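Délaminage des garnitures de préhension

Le délaminage des garnitures est un défaut d'usure des pinces à deux doigts, dans lequel la mousse ou le caoutchouc collé sur la face interne se déchire et se détache par fragments. Il touche les pinces de robot comme les pinces tenues à la main, employées pour enregistrer des gestes de manipulation.
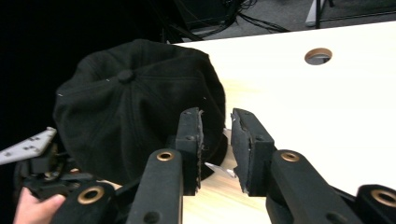

Pince tenue à la main, une garniture usée, devant une casquette noire.

Le défaut commence en général sur le bord de la garniture. Il est favorisé par la prise répétée de textiles, dont les coutures accrochent la mousse, et par les fermetures à vide – les deux faces frottent alors l'une contre l'autre.

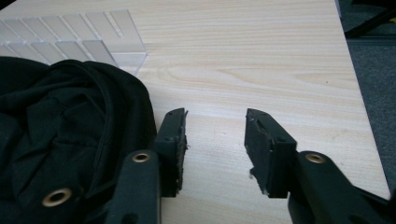 La perte de matière réduit l'adhérence et modifie l'écartement réel des doigts. Un objet souple peut glisser sans que la commande signale d'erreur. Les débris posent un second problème : tombés sur le plan de travail, ils peuvent être saisis avec la pièce ou gêner une articulation.

Dans une note de décembre, Kerttu Rissanen et Jerome Dumlao, de la société Skalska, recommandent un contrôle visuel toutes les 300 prises et le remplacement des garnitures par paires.

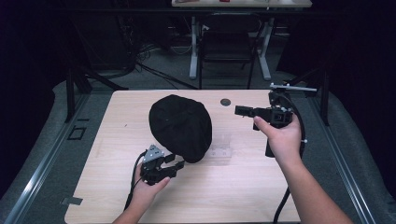
Lorsque deux pinces travaillent ensemble, une usure inégale fait tourner l'objet du côté le moins adhérent. Le protocole Jellimwood prévoit dans ce cas l'arrêt de la séance et l'examen des 12 derniers enregistrements.

Voir aussi : Effecteur terminal ; Usure par frottement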